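The Night Ferry to Ondholm

Posted Jan 23, 2022

So my aunt left me a goat. I want to be clear that she also left me a house on Ondholm, which is an island with one road and 101 people, but the lawyer led with the goat, and I think he was right to.

I took the night ferry out of Wiltmont because it was the cheap one (cheap because it stops in the middle for 2 hours, just sits there humming, and they turn the heat off). The only other person in the lounge was a woman with a cake box on her knees. She asked what was taking me to Ondholm and I said a goat, and she said, "Oh no. Is it Plaltero?"

I said I hadn't been told the name.

"White, one bad ear, hates hats?"

I took my hat off. I don't know why, the goat was still miles away!

Well, she told me everything. Plaltero had eaten the church bell rope. Plaltero had ridden the bus, alone, up to the quarry and back, and the driver had let him because he was sitting so nicely. My aunt had once been offered 400 dollars to take him off the island and she'd told them to make it 757, a number she got from the side of a boat, and they very nearly paid it. I laughed so hard I had to put my head down on the table. Then I was crying a little, because I hadn't seen my aunt in nine years and this was the most anybody had told me about her since the funeral.

The woman opened the box and cut me a slice with her library card. Lemon. We ate it in our coats while the boat hummed.

It was just getting light when we came in. There was the dock, and a shed with its door hanging open, and at the very end of the planks, chewing on something orange, a white goat with one bad ear.

"That'll be the life ring," she said, and put the lid back on the cake.

I stuffed my hat down the front of my coat and picked up my bag.
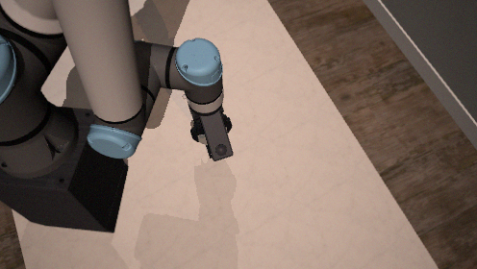 He let me get all the way to the bottom of the ramp before he put his head down and came.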